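# The Shirt Pile

*Folding the button-up, and why most of us gave up on it*

Forty-two shirts. That's what came down off the rails when Dela Ametepe emptied the two closets at the house in Lasthorpe. Most of them long-sleeved. Most of them blue, or some washed-out cousin of blue. She laid them on the guest bed and then couldn't see the guest bed.

I'd gone up for an afternoon. Stayed for supper.

Ametepe has run the alterations counter at Clatov for years, a narrow shop with a bell on the door and a smell of steam, and people bring her collars to turn and cuffs to shorten. She doesn't like hangers. Wire ones she won't have in the house. Good wood ones cost money and eat up the rail, and a shirt on a crowded rail gets crushed anyway, sideways, in places you can't iron without starting over. So she folds. Has always folded. Drawers, baskets, a suitcase under the stairs.

"People fold a T-shirt fine," she told me, already pulling one off the pile. "Then they pick up something with buttons and lose their nerve."

Guilty. My own button-ups get bundled over a chair until the chair is full. Then the door handle. Then I buy another chair, more or less.

So, the lesson. Start with a surface. A bed is too soft and too low, your back goes by the sixth shirt and the cloth sinks where you lean on it. A table is better. Clear it all the way, crumbs too, and wipe it down. Pale tabletop if you've got one, you'll spot a stray thread or a dropped button right off. Then shirt down, buttons up to begin with, collar away from you, hem toward your belly. Let the arms go where they want for now. 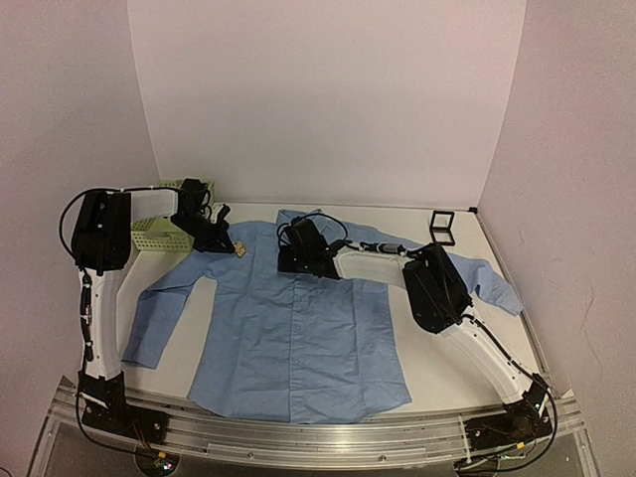 Buttons next. Top one, third one, and the last. She skips the rest and I've heard the arguments against it, I've heard all of them, there's a woman in Ledby who wrote me two pages on the subject after my piece on pillowcases. Do them all if you like. What matters is the placket runs straight. If it wanders at the chest it'll wander when folded, and you get that diagonal pull that makes a clean shirt look slept in.

Then smooth it. Palms, not fingertips. From the placket out to the side seams, both ways, then down. Ametepe does this fast and without looking much, like somebody buttering toast. She doesn't chase every crease. Chambray and plain cotton are going to hold some wrinkle unless they've been pressed, and she'd sooner have a rumpled shirt folded square than a pressed one folded crooked. You can wear rumpled. Folded-in crooked lines take steam.

Turn it over now. Here is where it goes wrong for most people, and it went wrong for me three times running, with her watching. You grab the shoulders, flip, and the front slides off in one direction and the back in another. Her fix is to take hold at the collar with one hand and the hem with the other and roll it across, like turning a page of a big atlas. It lands flat. Mostly. Mine landed okay on the fourth go and she said "There," in the voice you'd use for a dog.

Sleeves. One at a time, and the whole side comes with it. Fold the side in about a third of the way, shoulder to hem, sleeve straight out across the back. Then bring the sleeve down so it lies along the fold you just made, cuff pointing at the hem. Same again on the other side. The cuffs shouldn't overlap at the bottom, they make a lump. If the sleeves are extra long, tuck the cuff back up on itself once.

Hem up a third. Then up again, to just under the collar. Turn it face up. Done, and it looks like a store shirt, which I didn't expect to enjoy as much as I did.

We kept going. The light went. She put the radio on and turned it off again because of the ads.

There's a whole industry waiting to help you with this, by the way. Folding boards, drawer dividers, little cardboard collars. I tried the Mahuika board, the hinged one, for a month last July. It does a T-shirt nicely. On a dress shirt the collar sat too high for the top flap, and I ended up fixing every one by hand. It's behind the freezer now. Ametepe owns none of it. She has a yardstick she never uses and a light hand.

I asked how many she figured she had folded, in her life. She laughed at me. But she did keep a notebook at the shop one year, for billing, and she went and found it, an actual ledger with a red spine. 3,301 shirts, that year, in and out the door folded and wrapped. She was more surprised than I was. She read the number twice and put the kettle on.
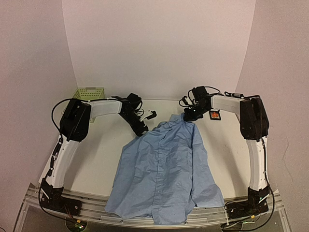
The collar is the last thing, and she'd probably say the first. Everything hangs off it. A shirt with a squashed collar is going back under the iron whatever you did to the rest, so she never lets the stack press on it. Folded shirts go in collar to hem, alternating, so the thick ends don't pile up on one side. And while you're working, keep it held. With the shirt lying long on the table, collar at the far side and hem spilling toward the front, one firm grip on the collar stops the whole thing creeping while you deal with what's lower down. She'll use a jar of buttons if her hands are busy. I use a can of tomatoes, works the same.

Baskets, since readers always ask. She likes ones with holes, plastic is fine, because cloth wants air and you can see in from the side without digging. No lids. Nothing deeper than eight shirts or the bottom one never gets worn, it becomes a kind of foundation. Mine at home was eleven deep and the bottom one had a movie ticket in the pocket.

Pockets! Check them before you fold. Seperate step, do it first, I should have put it further up.

By supper we had done the forty-two. Nine went in a bag for giving away — frayed, or too tight in the neck for anyone she knew. The rest filled three drawers and half a basket. The guest bed was a bed again, with a green cover I hadn't seen before.

I drove home and faced the chair. Did six that night on the kitchen table, with the tomatoes. Two came out well. The other four are in the drawer anyway, collars up top, and I'll redo them when I I next want one.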